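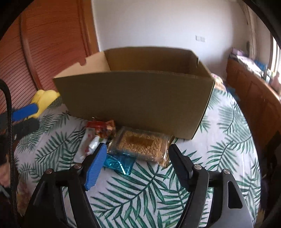 Give it up for tonight, my sister said on the phone, the forecast shows cloud until two and you have work in the morning, Saturn will still be there tomorrow. She's right that it will be! But I had already carried the telescope down the back steps and leveled the tripod, and once I've done that I'm not carrying it back up without at least one look at something.

16 Sep 2019
Posted by the Back Step Observer

So I stayed out. And oh, am I glad I did. The clouds were thick in the west when I started, and I sat in the lawn chair with a blanket over my knees and my red flashlight in my lap, listening to the neighbors' sprinkler. Then a gap opened in the south, a big ragged one, and there was Saturn sitting right in the middle of it, steady and yellow, not twinkling at all.

I got it in the low power eyepiece first and then switched up. The rings! I have seen them so many times now and I still made a noise out loud. They're tipped wide open this year and when the air settled I could see the dark gap between the two bright rings, all the way out at the ends, thin as a pencil line. It came and went. You wait and wait while the whole thing wobbles like it's under water, and then for maybe a second it goes sharp and you forget to breathe. Titan was easy, off to one side. I thought I had a second moon closer in but I couldn't hold it, so I've put a question mark in the notebook.

The new eyepiece is the Brillon I ordered back in March and then hardly used all summer. I like it more than I expected. The view is wide enough that I don't have to nudge the tube every few seconds, and I can keep my glasses on. The old Harahap finder is another story. It has slipped again, and I spent a good while sweeping around for Saturn, of all things, the brightest object in that part of the sky. I need to tighten those little screws in daylight, when I can see what I'm doing and won't drop one in the grass.

The moon came up through the trees later on, just past full and very orange. It washed out everything faint, so no galaxies, but I swung over and had a look anyway. With so much light on it there isn't a lot of shadow, only along the one edge where the sun is starting to go down. A few craters there had black floors and bright rims and I went along them one by one with the map. I'd like to learn the names properly this winter.

Total for the night: 182 entries in the notebook since I started it, and this one takes up 2 whole pages. My Saturn drawing looks like a fried egg with ears. I don't care, I'm keeping it.

The club is driving out to Drellden when the moon is out of the way. It's 3,720 feet up and properly dark, and the last time I went I could see the Milky Way from the parking lot before I'd even shut the car door. There are 5 of us going so far. I want to try for the Veil, which I have never once seen from home, and I need to remember gloves, and the spare battery for the dew heater, and to charge it this time.

Bed now. My feet are freezing and the grass got into my socks.

14 comments | 6 shares

Contact | Copyright the Back Step Observer | Back to top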